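Taller de manipulación robótica aplicada
Apuntes de la sesión 6: evaluar un kit comercial con objetos blandos
12 de marzo de 2026
Docente: Danjuma Onuoha

1. De qué va la sesión

Hoy toca el kit Anora, de Sarell: dos brazos, pinzas paralelas, cámara de muñeca y el programa de teleoperación con el que se graban las demostraciones. ¡Por fin un equipo que se puede montar en una mañana! Llevábamos medio curso peleándonos con calibraciones y da gusto abrir el manual y encontrar el procedimiento completo en 2 páginas.

La tarea elegida es de escaparate: coger una gorra o un sombrero y dejarlo bien colocado junto a su funda transparente. Suena sencillo y es una tarea preciosa para probar un kit, con tela que se deforma y plástico que la cámara apenas distingue del fondo (quien haya hecho la práctica 3 con las botellas ya sabe lo que le espera).

2. El agarre de tela

Conceptos que hay que traer leídos: apertura de la pinza, punto de contacto, altura de aproximación. En una prenda blanda el punto de contacto importa más que la fuerza. Con el ala extendida sobre la mesa hay dos opciones razonables, pellizcar el borde o buscar un pliegue de la copa. La segunda suele aguantar mejor el traslado, pero la primera permite soltar la prenda ya orientada.

Los dedos de serie terminan en un escalón, y a mí ese detalle me encanta: se puede meter la punta bajo el ala y cerrar después.
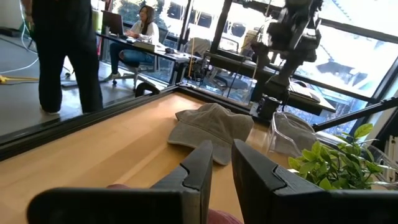
Oluwatosin Effiong no lo ve tan claro: a su juicio, el escalón ayuda con telas gruesas, pero con algodón fino habría que probar unas yemas de silicona antes de dar el kit por bueno. Me parece una objeción estupenda y queda incorporada a la práctica: cada grupo repetirá la serie con los dos acabados.

3. Transparencias y brillos

Las cámaras de profundidad se llevan mal con el acrílico. La luz atraviesa la pared, rebota en los cantos y el mapa sale lleno de huecos. Anora no resuelve esto por software, conviene saberlo antes de entusiasmarse, aunque sí deja combinar la vista de muñeca con una cámara fija, y ahí el operador gana muchísimo.

Miren los reflejos en el borde curvo de las fundas y piensen qué parte del contorno usarían como referencia. Yo me quedaría con la línea de apoyo sobre la mesa, que cambia menos con la iluminación. Las hojas de la planta complican el asunto, y bienvenidas sean, porque en una tienda de verdad también habrá cosas delante. 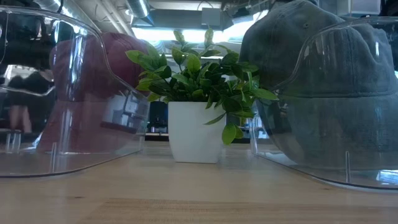
4. Práctica por grupos

Cada grupo graba 44 demostraciones, 40 para entrenar y las demás para validar. Anoten en la ficha la posición inicial de la prenda, el tipo de yema y el motivo de cada fallo. «Se cayó» no es un motivo; «resbaló al levantar, agarre por el ala» sí.

El conjunto del curso anterior, hecho con el kit Omstead, tiene 453 episodios y está en la carpeta común. Sirve para comparar, ojo con el formato de las marcas de tiempo.

5. Entrega

Informe breve en abril, con una recomendación razonada de compra para el aula Villalobos. Lectura previa: capítulo de agarres del manual de Anora y las notas de la sesión 5.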